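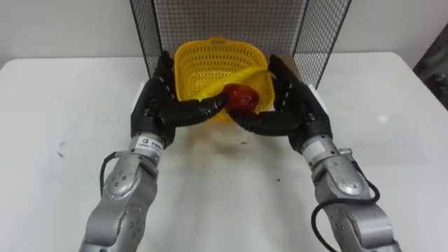 How many demonstrations do we need before the first training run is worth doing?

Start at 100 clean ones for a single task with a single object set, train, look at what fails, and collect the next batch to cover those failures.

That is the short version of what I wrote to Waraporn off list. She asked me to post the longer one, so her message is quoted first.

Waraporn Rungrueang wrote:
> We are setting up two-arm collection at Holtwood in September and
> I want to get the plan right before we book operators. Three things:
> 1. Do you keep failed attempts or throw them out?
> 2. How often do you change the objects?
> 3. Heino says he resets the table the same way every time. Should we?
> We have budget for 1000 episodes and would like to spread them
> over several tasks.

On 1: keep them, but label them when they happen. We tried going back through the recordings later and it took longer than recording did. Our operators press one of two pedals at the end of an episode, good or bad. If they drop the object, pick it up again and finish, that counts as good and gets a "recovery" tag. Those have been useful. In the Madura set we had almost none, and the policy froze whenever a grasp slipped.

On 2: we swap the object every 30 episodes. Size matters more to us than color. Round things held between both hands are the hardest for new operators, who tend to squeeze with one hand and let the other follow. Olga Patrício has them practice unrecorded until both hands move at the same speed.

On 3: no, vary it. Heino's reset is right for evaluation, where you want runs you can compare. For training data, shift the basket a little and turn it between episodes. If there is a bag or liner in it, let it fall differently each time. Keep the cameras and the arm bases where they are.

On the budget, I would not split 1000 episodes over many tasks. Pick 2, do them properly, and hold some money back for the second round. Mota spread theirs thin last year and ended up recollecting most of it.

One thing you didn't ask: write down who operated each episode. Styles differ a lot, and we found one of ours paused before every grasp. The policy learned the pause.

Rosário Vieira has the labeling sheet we use on Dosira and can send it to anyone who wants it. The column names are a bit odd, so read the notes tab first.

Filipa Rebelo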